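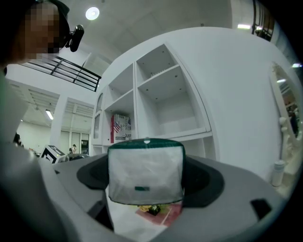 Weltbridge Home Forum > Cupboards, Linen and Laundry > Fabric boxes or sealed tubs for the woollies?

Thread started May 16, 2026

magpie_lane
I've finally emptied the big hall cupboard and I am ridiculously excited about it! Everything is on the spare bed: jumpers, blankets, the good doona, three generations of scarves, a crocheted thing that might be a poncho. I want to put it all back properly this time and I've talked myself into a knot over what to store it in.

I love the fabric boxes with the see-through fronts. They're light, they fold away when you don't need them, and they make a cupboard look like somebody loves it. But my sister swears by hard plastic tubs with clip lids and says fabric is an open invitation to moths. We're in an old weatherboard place, a bit damp on the south side in winter, bone dry in summer.

What do you all use? And does anyone have a folding method for chunky knits that doesn't leave a crease across the chest?

tubs4life
Your sister is right. Clip lids, every time. I lost a cashmere cardigan and half a picnic rug to moths in a zip-up fabric bag, and the zip was fully closed. The stitching holes along the zip are plenty big enough for a tiny larva. I've been on tubs for nine years and haven't had a hole in anything.

quiltandkettle
Oh I love a cupboard cleanout thread!! Put me down for fabric. I've got a whole wall of it in the sewing room and the thing I love most is that you can grab one with one hand off a high shelf, and if it slips, it bonks you on the head and you both survive. Try that with a tub full of blankets.

On the moths, the box hardly matters if what goes in is clean. They go for skin oils and food spills. Wash it, dry it right through in the sun, give it a good shake, then pack it. I do a whole weekend of it every March before the weather turns, with the radio up loud and the line full from end to end, and it's one of my favourite weekends of the year.

tubs4life
"The box hardly matters" is a big call. They prefer dirty wool, sure, but they'll eat clean wool quite happily. And you only need one jumper you thought was clean.

quiltandkettle
Fair, "hardly" was too strong. I'll give you "matters less than the wash".

saltbush_sal
Question for the OP: how damp is the damp side? I was a tub person in our last house and opened one up after winter to find the whole lot smelling like a wet dog's basket, with grey spots on a wool blanket that never came out. I'd packed it on a drizzly day and I think I just sealed the weather in with it. Fabric lets things breathe. Since we moved I use fabric on the shelves and keep one tub for the really precious stuff, packed only on a hot dry day.

magpie_lane
@saltbush_sal Damp enough that shoes left on the floor of that cupboard go a bit furry by August if I forget about them. It doesn't touch an outside wall, though the bathroom is behind it. Hmm. Now I'm wondering if I've been asking the wrong question!

grub_and_grain
You have a bathroom problem before you have a box problem. Get a cheap humidity gauge and leave it in there for a while with the door shut. Mine read 59 per cent on the middle shelf and I was fairly relaxed about that. My mate's linen press was a lot worse and no amount of lovely storage was going to fix it. He put louvre doors on, ran the fan longer after showers, and the musty smell went away.

Also get everything up off the floor. Even a couple of timber slats under the bottom row lets the air move.

magpie_lane
Louvre doors!! We have a pair in the shed, off the old laundry. I'm going to go and measure them right now.

kookaburra_flat
While she's measuring: has anybody tried the Gistimance boxes? A friend gave me a set and they've been terrific. The base board is stiff enough that it doesn't sag when you carry it, and the front panel is a mesh you can see colours through. The lids are a bit fiddly, I'll admit. You have to coax the corners down.

tubs4life
I've tried them. The lid is the whole problem. If you have to coax the corners, there's a gap at the corners.

kookaburra_flat
I store beach towels in mine. The moths are welcome to have a crack at a beach towel.

harbour_knits
Chiming in on the folding question, as I knit and I have Opinions. Never hang a heavy knit, ever, it'll grow. For storage, lay it face down, fold both sleeves in across the back, and then roll it from the hem up to the neck, loosely, with an old cotton pillowcase or some acid-free tissue rolled up inside it. No crease across the chest because there's no fold across the chest! Stand the rolls up on end in the box like little loaves and you can see every jumper you own from above. Changed my winters, I tell you.

Cables and colourwork I roll inside out.

tubs4life
We agree on something at last. Rolling is brilliant. It also fits better in a tub.

harbour_knits
Ha! It fits beautifully in a fabric box too.

quiltandkettle
I'm a folder and I'll stay a folder for thin knits. Rolled merino slides all over the place and by July it's a nest. But for the big stuff, yes, a hundred times yes to the loaves.

saltbush_sal
Lavender, cedar, or nothing? I know it's a can of worms.

grub_and_grain
Nice smell, weak at best against moths. Cedar blocks lose their puff and you have to sand them. What does work is freezing. Bag the jumper, squeeze the air out, leave it in a proper chest freezer for a good long stretch, let it come back to room temperature with the bag still closed, then do it a second time. I put everything from the op shop through the freezer before it comes near the wardrobe. My partner has learned to look carefully before defrosting anything soft.

saltbush_sal
I'm going to keep the lavender anyway because I grow it and I like it.

grub_and_grain
Best possible reason.

magpie_lane
Back! The louvre doors are 4 mm too wide for the opening. FOUR. That's a plane and a cup of tea, I can do that. I'm so pleased.

And I bought a gauge at lunch. First reading 53 per cent on the top shelf, but it hasn't rained here all week, so I'll leave it in and see.

@harbour_knits I tried the loaf roll on my dad's old fisherman's jumper and it's perfect. Sitting on the shelf like something from a bakery window.

harbour_knits
Oh that makes my day! Check the underarms before you put it away for good, that's where the old ones go thin. A few darning stitches now will save you a big hole later.

wattle_and_wool
Can I be annoying about labels? Please label the short end and the top. You will put it on the shelf one way, someone else will put it back the other way, and the label will face the wall forever. I use brown luggage tags and a soft pencil. Pencil doesn't fade and you can rub it out when the contents change, which they will.

And don't write "misc". I had a whole shelf of misc.

kookaburra_flat
I don't label at all, that's why I like see-through fronts. Blue blur means towels. Red blur means Christmas tablecloth.

wattle_and_wool
And if you buy red towels?

kookaburra_flat
I simply won't.

doona_dreamer
Nobody has talked about the doona yet so I will. Please don't vacuum bag down or feather for the whole summer! I did it to a beautiful Kjærgaard one and it came out like a cracker. It got some of its loft back after a few tumbles with tennis balls but it's never been the same. Big cotton bag or an old doona cover, top shelf, nothing on top of it. Synthetic ones cope a bit better with being squashed but I still wouldn't leave them for months.

tubs4life
Disagree on synthetics, mine live in vacuum bags half the year and fluff up fine. Agree on down.

doona_dreamer
Could be yours are newer than mine. Mine's from before we were married!

magpie_lane
The doona is going on the top shelf in its own cotton bag, thank you, I was about to squash it.

Okay, my plan, feel free to yell at me:

Plane the louvre doors and hang them
Slats on the floor of the cupboard
Everything washed and sunned, op shop finds through the freezer
Everyday jumpers and scarves in fabric boxes, rolled, on the middle shelves
Dad's jumper and the baby blankets in one clip-lid tub, packed on a dry day
Tags on the short end AND the top
No misc

tubs4life
I'd put more in the tub. Otherwise that's a good plan and I'm a bit jealous of the louvres.

quiltandkettle
Love it. Photos of the doors when they're up please!! And what's happening with the maybe-poncho?

magpie_lane
My sister reckons it's a tablecloth. I've just tried it on and it's very warm, so it's going in with the jumpers.

grub_and_grain
Post the gauge numbers after the next wet week, would you? I'd like to know how it goes with the doors still solid and then again with the louvres on.

magpie_lane
Will do. Rain's forecast, so I'll leave the old doors up until it's been through.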